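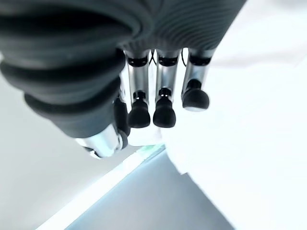 Iker Marín remarked, after reading a first version of this section, that a buyer of a hand kit pays mostly for the things around the hand, and that a review which measures only grasps will miss the greater part of the price. We think that this remark is correct, and we have arranged the evaluation accordingly. The Privine kit is sold by Holtmont as one package: a pair of hands with sleeves, the wrist cameras, the cable set, the recording software and a support contract for one year. We report on each of these as far as our work permitted it.

Our use of the kit was limited to household tasks with cloth. The hands were fitted to a two-armed platform which our group already had, and the operator controlled both arms from a separate desk. The vendor's manual promises that the fitting can be done in one afternoon. In our case the mechanical part was quick, but the assignment of the motor addresses was not described for a platform with its own controller, and we lost several days on it. The support desk answered our letters politely. The second answer contained the needed table, and this table should be in the manual.

The sleeve deserves a few words. It is a soft ribbed cover which goes over the wrist and leaves the metal finger segments free. With a bare wrist, our earlier hands used to catch threads and seams in the open joints, and the operator then had to stop the episode and free the cloth manually. With the sleeve this kind of stop became rare. The disadvantage is that the cover occupies a large part of the wrist camera's view. The vendor offers a masking file to remove this region before training. We tried the file and found that it was made for one wrist angle only – at other angles it hides also a part of the thumb. We therefore trained without it. 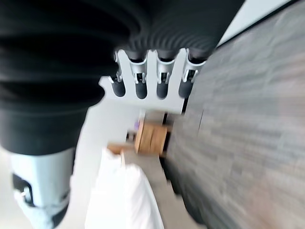 Figure 4. View from the wrist camera, with the fingers open and the ribbed cover at the upper left. The carpet is strongly blurred.

Motion blur was our main complaint about the cameras. The exposure time is fixed in the standard setting and the user can change it only through a configuration file, which is overwritten at each software update. When the arm turned quickly between two grasps, floor texture was smeared and the tracking module lost its reference. The fingertips usually stayed sharp enough for the contact labels. For slow work near the cloth the picture quality was good, with the exception of white fabrics under strong light, where the folds tended to disappear in the bright area. A buyer who intends to work with bed linen should test this point before signing.

The recording service is sold in blocks of 1,000 episodes. We recorded 3,028 episodes, and so we had to open a fourth block for the last 28. Holtmont does not divide a block, and it does not carry the unused part to the next contract year. Of all recorded episodes, 1,669 passed the automatic check of the service, which is named Vultska. The check rejects an episode if one camera stream has a gap, if the two arms disagree in time, or if the operator's mark for the end of the task is missing. Rejected episodes are counted against the block in the same way as accepted ones. We asked if this can be changed and received the answer that the rule is under discussion.

We looked by hand at a part of the rejected episodes. Many of them were, in our opinion, fully usable, and the gap in the stream was in the waiting phase before the first contact. The opposite error was less frequent but more serious: some accepted episodes had the wrong task label, for example "straighten" where the operator had only lifted a corner. The check does not read the content of the episode and the vendor does not claim that it does. The brochure, however, uses the word "verified", and a reader may understand more from this word than is meant.

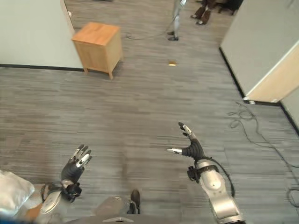
4.3 Head view and two-arm tasks

The head camera is an option and it is invoiced separately. It looks steeply down, so that both forearms and the floor in front of the platform are within the view. For two-arm tasks we consider it necessary. The wrist cameras alone give no common picture of the two hands, and our annotators could often not decide which hand had finished first. Persons and furniture at the border of the view are cropped, and the software permits a further crop if the laboratory wishes to exclude them from the data.

We compared the kit with the older Merrick package, which we had used until January. Merrick has no sleeve and its cables are longer, but its time synchronisation is done in hardware. In Privine it is done in software and it drifts in long sessions. Restarting the recorder between tasks removed the drift almost completely, and after this became our habit fewer episodes were rejected for timing.

The duvet task was the one in which the operators asked most often for the head view. One hand has to take a small fold and keep it while the platform is positioned, and the other hand should remain open and away from the fabric until it is needed. The pinch itself was reliable on thick cotton. On thin sheets the fingertips sometimes took both the sheet and the layer below it, and the force reading did not show a difference between these two cases. 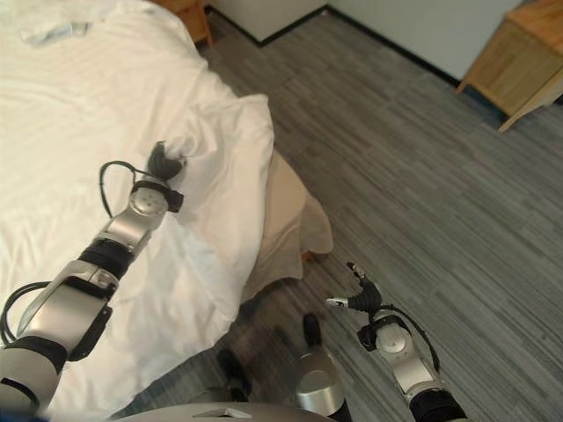
Figure 6. Duvet task, head view. The left hand pinches a small fold of the white duvet; the right hand is open over the carpet.

The external cables must be considered when the arm is stretched over a bed. They run in open loops behind the wrist, and the clips delivered with the kit did not hold them close enough to the arm for our use. We replaced the clips by fabric tape. The vendor was informed of this on Apr 22, 2021 and has since offered a shorter cable, which we did not have in time for the present evaluation.

Prices for the head camera and for additional blocks are given in Appendix B, together with the configuration file that we used for the exposure setting.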